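Vuvley Teleop Kit, reviewed after a summer of use

I bought the Vuvley kit in July to record demonstrations for a two-armed robot in simulation. It comes with two hand controllers, a foot pedal, a USB receiver and a license for the recording software. Setup took me 20 minutes, most of it spent on the receiver driver.

You hold a controller in each hand and the simulated arms follow. Squeeze the trigger and the gripper closes. The pedal starts and stops a recording. I did most of my testing in a bedroom with a dresser in it, working on drawers and on small things left on top.
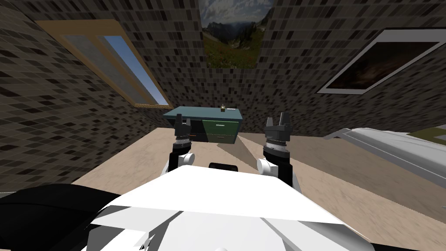
Tracking is good at normal speed. If you move fast, the arms trail your hands and you learn to wait for them. My older Predier set was worse at this and also drifted, so I had to recenter it every few runs. The Vuvley held its center all afternoon.

Getting a thin handle between the fingers is the hard part. There is no force feedback, so you go by eye, and the default view from behind the torso is too far back for that. Switch to the wrist view for the last bit of the approach. It's mapped to the left thumb button and can't be moved, which is a nuisance if the left hand is the one doing the work.

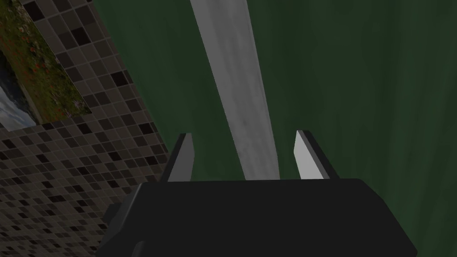
Out of my first 34 drawer recordings I kept 20. By the end of the month I was keeping nearly all of them. I have 200 saved now, and they export cleanly to the Ristel format. Export to Kirkegaard drops the pedal marks, so you have to trim those files yourself.

The batteries are the weak spot. Mine last 80 minutes and there is no warning before a controller shuts off, which ends the recording and discards it. I would buy the kit again, but I'd get a spare pair of batteries with it.

Contact | Copyright 2026 | Back to top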